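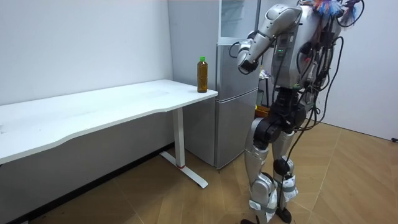
Review: Palomino, a reach-planning method for full-size humanoids

By Minttu Koskela
July 21, 2024

Palomino is a planner and training recipe for one narrow job: getting the hand of a standing humanoid to a single object on a table without moving the feet. The group at Mokport released the code, the trained weights and a long technical note in June. I ran it for two weeks on our silver full-size machine, reaching for a capped drink bottle on a white desk, and compared it with the Cindus planner we have used until now.

What it does

Most reach planners treat the arm as a chain bolted to a rigid base. On a legged robot the base is the robot's own balance, and it moves whenever the arm does. Palomino plans the arm path and the hip correction together. A learned model predicts how far the torso will sway for a candidate arm motion, and the optimizer discards candidates that push the predicted sway past a limit. The limit is a single number in the config file. Everything else is learned or derived from the robot description.

The second idea is the approach pose. The hand is first brought to the height of the object and held off to one side with the gripper curled inward. The final segment is then planned as a nearly level move. The note argues that this keeps the forearm out of the camera's line to the object for longer. I think the argument is sound, though it depends on where the camera is mounted.

Setup

Installation took most of a day. The dependency list is short, but the version pins conflict with the current Cindus driver, and I ended up running the two in separate environments. Calibration needs a sweep of arm poses with the feet planted. The script does not check that the feet have stayed planted, so a small shift on a smooth floor gives a bad sway model and no warning. I lost an afternoon to that.

The cable harness needs attention as well. Palomino assumes the arm carries only its own mass. Cables draped over the shoulder and down the back pull on the torso as the arm rises, and the model absorbs this as sway. Recalibrate after any rerouting. The documentation mentions this in a footnote and should move it to the first page.

Results

I logged 253 reaches with Palomino, of which 206 ended in a closed grasp with the bottle lifted clear of the desk. That is 81 percent. The Cindus planner, on the same bottle positions, managed 64 percent. Bottle positions were drawn from a fixed grid, with the robot standing beside the desk in the same stance each time.

The failures are more useful than the headline rate. The larger group were positions near the far corner of the desk, where the hip correction reaches its limit and the planner settles for a shortened path. The gripper then closes early and pushes the bottle over. The smaller group were perception errors. A clear bottle without a label is a hard target for depth sensing, and a silver refrigerator door behind it does not help. I do not count these against the planner, but the published numbers from the Zasedville benchmark use opaque objects and should be read with that in mind.

Planning time is good. A median plan took 0.4 seconds on a desktop GPU. The Cindus planner is faster on easy reaches and much slower on awkward ones, with a long tail that makes it unpleasant to schedule around.

Complaints

The sway limit is global. I would like to set it separately for the approach and the final segment — the approach can tolerate far more motion. The logs record the chosen path but not the rejected candidates, so diagnosing a shortened reach means rerunning the optimizer offline. There is no support for two-handed reaches, and the note does not claim any.

Verdict

For single-arm work from a fixed stance, Palomino is a clear improvement over what we had, and I have switched to it. Groups whose robots step during a reach should wait for a later release. Budget time for calibration, and repeat it more often than the manual suggests.

Last updated: two corrections to the setup section (driver version conflict, cable footnote).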